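How do you store leftover tomato paste?
Posted in Larnby Kitchen Help, Pantry and Storage

I make a small pot of chili most weeks and it only ever needs a spoonful or two of tomato paste. The rest of the can sits in the fridge with foil on top until it grows fuzz, and I feel bad every time. Is there a way to keep it longer? I'd rather not buy the tubes -- the store near me charges twice as much for them. Thanks so much in advance!
Foltunon

Murdo Gourlay
Oh, I did the same thing for years, so you have plenty of company. What I do now is line a small tray with wax paper and drop the paste on it by the tablespoon, little heaps with some space between them, and put the tray in the freezer before I go to bed. By morning they peel right off and go into a freezer bag. Mine keep well for 3 months, and you can drop them into the chili straight from the bag, no thawing needed.

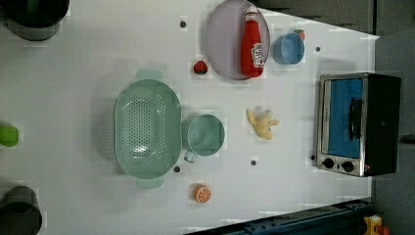
If you run out in the middle of cooking (I do, usually with the onions already going), there are a few things that will get you through. Tomato sauce simmered down until it's thick is the closest match. Ketchup works too, and a red bottle like the one on the lilac plate is something a lot of us have on hand anyway, but go easy, and leave out any sugar the recipe calls for. I add a tiny splash of vinegar at the end and taste before I salt.

Filtular
freeze it in an ice cube tray. same idea, less fuss

Lahlou
Murdo's way is good, but please move it out of the can first even if you're only keeping it overnight! My mother always smoothed hers into a little glass jar and poured olive oil over the top to cover it -- that gets me through the week in the fridge. Use a clean spoon each time and top up the oil when you put it back. The oil is lovely for frying the garlic, too.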